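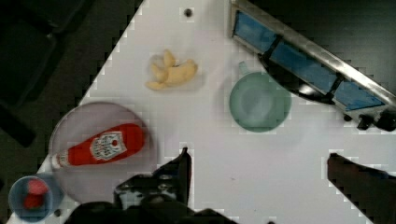

FOR IMMEDIATE RELEASE

Skestness Toy Library Opens Play Kitchen Lending Program

Families can borrow complete sets for 28 days at no charge

SKESTNESS, 2024-03-17 - The Skestness Toy Library has added play kitchens to the list of things families can take home. The new sets are meant for children ages three to seven and can be borrowed by anyone who holds a library membership. Pickup is at the front desk of the Gustwood Building, the same place where puzzles and board games are handed out.

The library has 78 sets ready to lend. Each one packs into a lidded tote and includes cookware, dishes, a selection of play food and one countertop appliance. The loan period is 28 days, twice as long as the period for puzzles. Members may renew once if no one else has asked for the set.

"Parents have been asking for this for a long time," said Ljubica Kovačević, director of the Skestness Toy Library. "A play kitchen takes up a lot of space, and children use it hard for a few weeks and then want something else. Lending fits that pattern very well. The family gets a full kitchen and then gets the closet back."

The library tried out the idea last October with a small number of sets. Members who took part filled in a short card when they brought the tote back. The library received 401 cards, and the most common request was for more pots and utensils. Many families said they had plenty of play food at home already but very little to cook it in. The second most common request was for pieces large enough for two children to share.
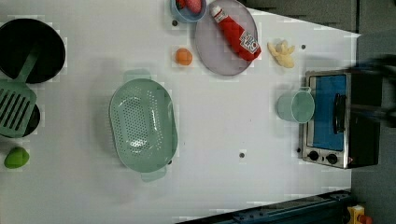

Cookware was chosen with those cards in mind. Bujar Kelmendi, who runs the library's collections, spent most of the winter putting sample kitchens together on a table and changing them as comments came in. He wanted pieces that a child would recognize from a real kitchen and that could be used in more than one way. A colander with handle tabs at both ends can be carried by two children, and a slotted spatula goes with the black pans for frying and turning. The play food leans toward fruit, with a strawberry and a small orange fruit among the pieces.

"We had one version that was nearly all food," Kelmendi said. "It looked generous in the tote, but the children lined it up and then they were done. When we added the pans and the colander, they started making meals and serving them to each other. That is the kind of play we are after, so we moved the budget over to cookware."

The collection now comes to 2,493 pieces across all sets. Every tote has a printed packing card inside the lid. Families are asked to check the contents against the card when they get home and again before they return the set. A missing piece should be reported at the desk so that it can be replaced before the next loan. There is no fine for a lost piece of play food. Lost cookware or appliances are charged at replacement cost.

Sets are sorted into two groups. The Zamia sets are the larger ones and are intended for siblings, playgroups and home day cares. The Perić sets are smaller and fit on a coffee table or at one end of a dining table. They are named for the two reading rooms in the Gustwood Building where the first sets were tried out. Both groups include an appliance. Contents vary a little from tote to tote, and members who want a certain item should ask at the desk before choosing.

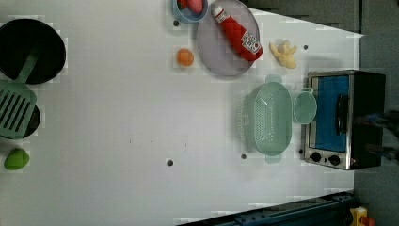 HOW TO SET UP AT HOME

The library suggests clearing a low table and laying everything out where children can see it. Pieces left in the bottom of a tote tend to stay there. A plain tabletop works well, and a light-colored one makes the small pieces easier to find at cleanup time.

Put the appliance to one side and leave room in front of it. A toy toaster oven on the right, with the pans over on the left, gives two children enough space to work without reaching across each other. Bowls and plates can go along the back. Start with some of the food already in a bowl and the rest loose on the table. Children will move all of it within a few minutes, and that is fine.

Kelmendi also advises against putting everything out on the first day. Holding back a pan or a few pieces of food and adding them in the second week makes the set feel new again.

CLEANING AND RETURNS

Plastic dishes, utensils and play food may be washed by hand in warm water with dish soap. They should be dried with a towel and left out overnight before they are packed. Appliances must be wiped with a damp cloth only and should never be placed in a sink. Please do not use bleach on any part of a set.

Returned totes are held back from lending while staff wash and check them. A set brought in damp takes longer to get back on the shelf - members can help a great deal by packing it dry. Pans should go in first, then plates and bowls, with the food in the drawstring bag that comes with the tote.

MEMBERSHIP AND RESERVATIONS

Membership is open to all Skestness residents and to families whose children attend school or day care in town. There is no charge to join. New members need to bring proof of address or a note from the school. Reservations for play kitchens can be made at the desk or by telephone, and a household may have one set out at a time. Home day cares may borrow two.

The library is also accepting donated play food and toy cookware in good condition. Items should be clean and free of cracks. Toys with missing battery covers cannot be taken. Donations may be left at the desk whenever the library is open.

"We would like to have enough sets that nobody waits more than one loan period," Kovačević said. "We are close to that now for the small sets. The large ones will take us a little longer."

About the Skestness Toy Library

The Skestness Toy Library lends toys, puzzles and games to families with young children. It is located on the ground floor of the Gustwood Building and is supported by member donations and a yearly grant from the town.

Media contact: Ljubica Kovačević, Director, Skestness Toy Library

###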